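In defense of the ugly countertop

My kitchen counter was put in sometime around 1990 and it looks it. It's a speckled, oatmealy sort of beige with a burn ring near the stove from a previous owner, and every person who visits asks when I'm replacing it. I'm not! I've had sixteen years to get sick of it and it hasn't happened.

I did go and look once, I'll admit. There's a showroom called Roltell out by the highway, and I spent a whole December afternoon in there stroking slabs. The one I liked was a bright white thing from Kedaline, and the quote came to $248 a square foot before anyone had cut a hole for the sink. I went home and made a grilled cheese on my free counter and felt pretty good about it.
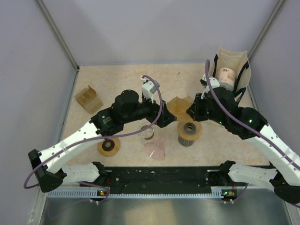 White surfaces make work, and I think people forget that until they own one. My sister-in-law has one (gorgeous, I'm jealous for the first ten minutes of every visit) and she follows her own guests around with a sponge. Coffee rings, turmeric, one single crumb – it all shows up. A mottled beige tabletop like the one in the photo will forgive you nearly anything. You can drop toast on that color and not find it again until you lean in it with your elbow, and I mean that as praise.

I also don't buy the resale argument. Everyone tells me a new kitchen "pays for itself," and maybe it does if you're selling next month. I'm planning to stay put. Why would I spend my money on the taste of some stranger who'll probably rip it all out anyway?

What I did spend money on was lighting and a decent faucet. The faucet is an Ojeda, the lights are nothing special, and the whole business ran me $800 with the plumber. I notice both of them every day, which I can't say for the slab I'd have gone into debt over.

So if you've got an old beige counter and it's still flat and still waterproof, give it a good scrub and live with it another year. Mine's getting a new bead of caulk this weekend, and I might finally do something about that burn ring. Or I'll put the toaster on it.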